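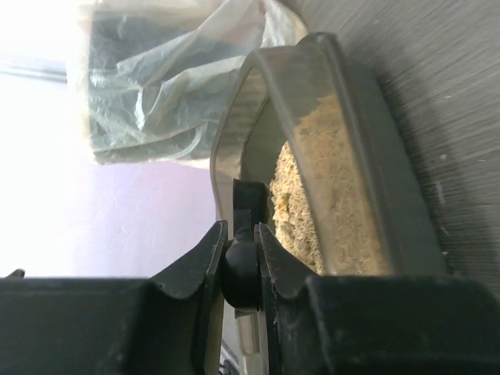
How to Repaint a Metal Filing Cabinet

Posted 2022-10-17 by Zuweira Mahama

An old steel filing cabinet will take paint well if the surface is dull and clean before you start. Most of the work is sanding. Plan on one weekend, plus a week before you put anything heavy on top.

What you need

Dish soap and a bucket
Sandpaper in 200 and 600 grit
Tack cloth
Painter's tape
Metal primer, spray or brush-on
Enamel paint
Screwdriver
Dust mask and gloves

1. Take it apart

Empty the drawers and pull them all the way out. On most cabinets there is a small lever or tab on each rail that has to be pressed at the same time. Unscrew the handles and label holders and put the screws in a jar. If the lock comes out easily, take it out. Mine was held by a spring clip that did not want to move, so I taped over it.

2. Wash

Use warm water and dish soap, then wipe down with clean water. Old tape glue comes off with rubbing alcohol. Let everything dry overnight, including the seams at the bottom, where water sits.

3. Sand

Go over every outside face with 200 grit until the shine is gone. You do not have to reach bare metal unless the old paint is flaking. Rust does need to come off down to clean steel. Wipe with the tack cloth afterward.

Check the paint before you sand. Cabinets from before 1978 may have lead paint on them, and those should be tested first. If the test is positive, don't sand.

4. Prime

Tape the rails and the inside edges of the drawer openings. Paint on the rails will make the drawers stick. Spray in light passes, starting each pass beyond the edge of the panel. Two thin coats are better than one thick one. When the primer is dry to the touch and no longer drags, smooth it lightly with 600 grit.

5. Paint

Same method as the primer. I did three coats on the drawer fronts and two on the sides. Follow the recoat times on the can. If you miss the window, wait the full time it gives, or the new coat may wrinkle.

If you get a run, leave it alone until it is hard, then sand it flat and go over that panel again.

6. Put it back together

Peel the tape while the last coat is still a little soft. Wait 24 hours before putting the handles on, and don't overtighten them. Slide the drawers in empty and check that they clear the frame.

Cold weather

Most spray enamels want 50 degrees or warmer. I did a second cabinet in December in an unheated garage and the finish stayed tacky for nine days.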